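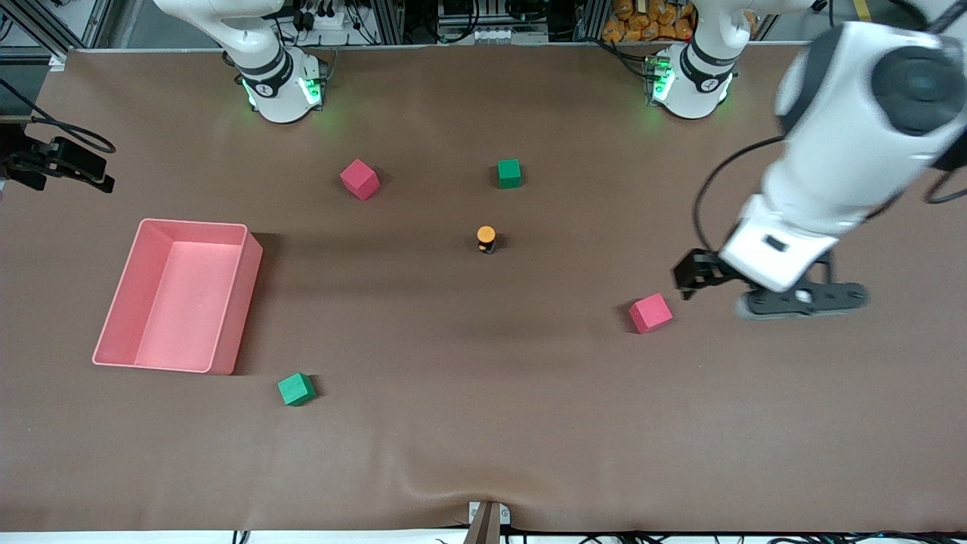 Workshop Tips for the Saturday Robot Club
Collected by Jean Halliday for Corkcombe club members and parents

Most of what follows was learned while getting the club's sorting project ready for the Campos meet in February. It applies to any bench where students are running pick and place tasks, and a good part of it works on a kitchen table at home.

Cover the table
Use brown paper or plain cloth. A shiny top throws reflections and makes colored blocks harder for a camera to pick out. Pull the cover tight and tape it underneath, never on top. If a wrinkle comes up, smooth it from the middle toward the edge before the next run. A block sitting on a ridge will tip when the fingers close.

Stick to a few colors
Two colors of block are enough for a first task. Beginners want to put out everything in the box. Get the short version working, save it, then add pieces one at a time.

Foam blocks are cheap and forgiving. Wipe them with a barely damp cloth and let them dry overnight. Do not use spray cleaner, which leaves them slippery. Throw out any with torn corners.

Mark where things start
Put small pencil ticks on the cover for the bin and for each piece. Chalk rubs off on sleeves. Subira Kinyua's group also keeps a sheet of paper with the layout drawn on it, and they can reset the table in 45 seconds. If you want to test whether the program copes with change, turn the blocks a little but leave the bin on its marks.
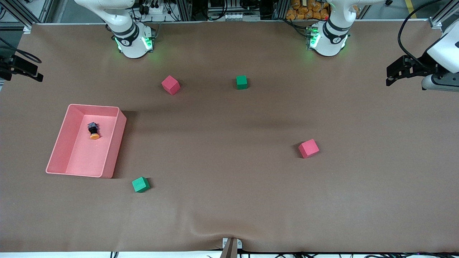

Pick a bin with low walls
A deep bin looks safer but the gripper has to come in from higher up, and tall sides get bumped. A shallow plastic tray from the kitchen aisle does fine. If it slides, put a square of rubber shelf liner underneath. Double-sided tape tears the paper when you lift it.

Odd shapes go last
Cubes are easy to grip from any side once you have the angle right. Round parts roll and small ones fall between the fingers. Write that step separately and run it at half speed until it has worked 11 times in a row. Then put it back with the others.

Cables
Keep them behind the table or along the front edge below the top. Use hook-and-loop ties, which come off again without scissors. Leave enough slack for the arm to reach its farthest point, and check this by moving it slowly through the whole path before a full-speed run. Tug each plug gently at the start of the session.

Lighting
Overhead light with the blinds down is best. A desk lamp from one side gives long shadows, and the Zivgate software we use will sometimes read a dark one as an object.

Keep a run log
One line per run: time, who was at the keyboard, what changed, what dropped. Balari team members fill a 200-page notebook every season. Number the lines. When something breaks at run 471 you will want to know what was different at run 470.

Packing up
Park the arms first, then switch off, then clear the table. Blocks go back in the zip bag with the spare ties. Roll the cover on a cardboard tube if it has another week in it. Folded covers never lie flat again.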